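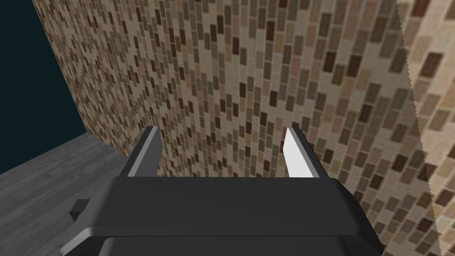

Woke at 5 and couldn't get back to sleep, so I went down and did the seed potatoes before work. The ones from Cliveck have sprouted well in their egg cartons. The ones I saved from last fall are softer and a few went straight to the compost. I'll plant the good ones at the end of the month if the ground dries out. The bottom bed still holds water after every rain and I think I need to dig the trench deeper on the fence side.

Armindo Macedo called at lunch about the plot fees. They are going up to 62 dollars for the year. He sounded ready for an argument but I told him it was fine. He also said Firouzeh Mahmoudi is giving up the plot next to mine, number 44, and moving in with her daughter. I was sorry to hear it. She gave me my first rhubarb crown and it has outlived two sheds. I asked if I could take on half her plot and he said he would put my name down. There is a waiting list, so I don't expect much.

After work I drove over to see the water tank Callum Carnegie is selling. It holds 575 liters, he says, and it has a tap that drips. He wants more than I would like to pay. I said I'd think about it – then thought about it the whole way home and will probably say yes. We ran short last August and I carried cans from the standpipe every evening for weeks. My shoulder has not forgotten.

Supper was leek soup with the last of the leeks. They had gone a bit woody in the middle but the green parts were good. Ate it with toast and read the Naseri catalog. They have a pole bean called Horevness that is supposed to do well in cold springs. Ordered 2 packets, and some parsley, and then had to go back and change the address because it still had the old house on it.

Wrote a note to Firouzeh and will drop it off tomorrow with a jar of the plum jam. Need to find the long spade. I think I left it by the gate.

Rain again at nine. Bed early.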